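Filed under: Home > Table & Linen

Placemats, plates and the tray problem

Jan 5, 2021

The table in the back room at Fornthorpe has had woven placemats on it since May, when I gave up on the oilcloth. The oilcloth was easy to wipe and slid whenever a drawer was opened beneath it. A woven mat has more grip on the underside and more friction on top, so a plate put down off-centre stays off-centre. I regard this as an improvement.

The mats are a Stimix set of 4, striped, and I wash them at 30 degrees and dry them flat. Line drying stretches the corners. Once that has happened the mat no longer lies square to the table edge, and ironing only partly corrects it. I press them from the reverse, with the stripes running away from me, and stop while they are still slightly damp.

Plates are the simple part. A round plate with a wide rim needs clearance on all sides, and the rim is where the dirt collects. Raised ribs hold dried sauce, and a sponge passes over the top of them. I use a soft nail brush, working round the rim in one direction, then rinse. 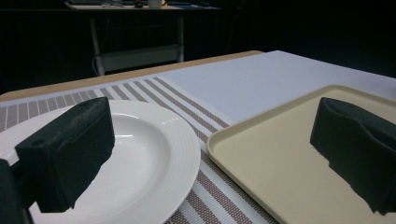 Can a plate and a tray share one placemat?

They can if the tray has a low lip and goes on the right, leaving the plate its full width on the left. A deep tray gets in the way of the forearm, and a tray on the left gets in the way of the serving spoon.

I keep a flat plastic tray at each place for bread, peelings and the lids of things. Rounded corners are worth looking for, as crumbs wipe out of them in one pass. The Ramis trays I had before were square inside and needed a cotton bud. Pale plastic stains with turmeric and beetroot. Bicarbonate paste left on for an hour removes most of the first and very little of the second.

The tray I wanted to replace them with was Yatsenko item 2833, now discontinued. Item 532 is the same length but has a higher lip, and I have not ordered it.

Storage: mats flat in the top drawer, trays nested on the shelf above, plates in the rack. Rolling the mats saves space but they then curl at the ends for several days.

Print this post | E-mail this post

3 comments

Nesrin Gündoğdu wrote:
Do you starch the mats at all? Mine go limp after the second wash.

Author wrote:
No starch. Try a shorter spin first.

palecrockery wrote:
A drop of lemon juice and a sunny windowsill shifts turmeric from plastic. Takes two days. Beetroot I just live with.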